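News / Film / Press releases

PRESS RELEASE

Hand-drawn feature "The Siltlow Ferry" to open in cinemas this May

I've written a few of these for other people's films over the years, and it feels very odd to be writing one for my own. But here goes! My first feature, The Siltlow Ferry, opens in cinemas in May, and I'd love you to come and see it, write about it, argue about it, or just tell your mum it's on.

I'm Anqi Jiang, and I directed it and drew a fair chunk of it too. It runs for 114 minutes, which I know is long for a hand-drawn film. We did try a shorter cut. It lost the whole night crossing, and everybody in the edit room went quiet and a bit sad, so back in it went.

The story is about Lei, a girl of eleven who is sent to stay with her grandfather in Siltlow, a river town where the water has been creeping higher every spring. He runs the last ferry. She hates the ferry. She hates the town as well, and the smell of the mud, and the fact that the only other child for miles is a boy who will only talk about eels. Then one evening a passenger gets on who doesn't want to go to the other side, and doesn't want to get off either, and I'd better leave it there or my distributor will have words with me.

I grew up near a river a bit like that one, and I've been drawing versions of the ferry in the backs of notebooks for as long as I can remember. The early ones had a chimney and a flag. The one in the film has neither, but if you look closely at the wheelhouse door there's a dent in it that has been there since I was at school.

We made the film at Plandton, our studio above a row of shops, with a team that grew and shrank depending on what we could afford that month. All the characters are pencil on paper. The backgrounds are watercolour, and they were led by Xuelian Tan, who must have painted more brown water than anyone alive. She has a gift for it – you'd think a river was one colour until you've seen her do it at six in the morning and then again at dusk.

Oddur Grímsdóttir wrote the music, and it's mostly harmonium and low strings, with a choir that turns up only for the flood. I first heard the main theme down a crackly phone line and had to pretend I had a cold. The soundtrack will be out alongside the film, and there are two songs on it that didn't make it to the screen. One of them is very silly and I'm pleased it has found a home.

There are two versions coming to cinemas, the original with subtitles and an English dub, so please check the listings before you book. I like them both, for different reasons. Thanakorn Limsakul directed the English voices and was wonderfully patient about it, especially with the eel speech, which goes on for ages and has to sound as if it's being made up on the spot. If you're bringing little ones, the dub is probably the way to go. There's some peril on the water and one sad goodbye, and my nephew watched a bit of the flood through his fingers, but he asked to see it again straight after tea.
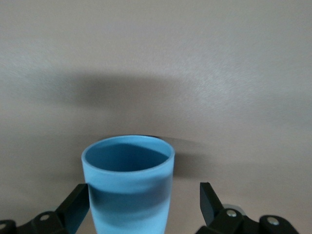 People keep asking me why we stuck with paper, and I never have a clever answer. I like the wobble. When you draw a face by hand again and again it can't help breathing a little, even when the character is standing still, and for a story with so much sitting and waiting in it that felt right. It's slow, yes. The night crossing took us two winters, and I still have the odd dream about rope.

The Siltlow Ferry is being released by Bralus, who took us on when all we had was a rough reel and a lot of hand-waving. A list of cinemas will go up on their site nearer the time, and more are being added as we go. I'll be at several of the opening screenings with Xuelian, answering questions and bringing a folder of background paintings for people to look at afterwards. Please do come and say hello, we're very friendly and usually a bit lost.

For stills, the trailer, preview screenings or a chat with me or any of the team, the person you want is Ximeng Ding, who looks after press at Bralus. Mornings are best for interviews with Oddur. I'm happy with any time at all as long as there's a kettle nearby.

Press contact: Ximeng Ding, Bralus | © Plandton. All rights reserved. | Back to top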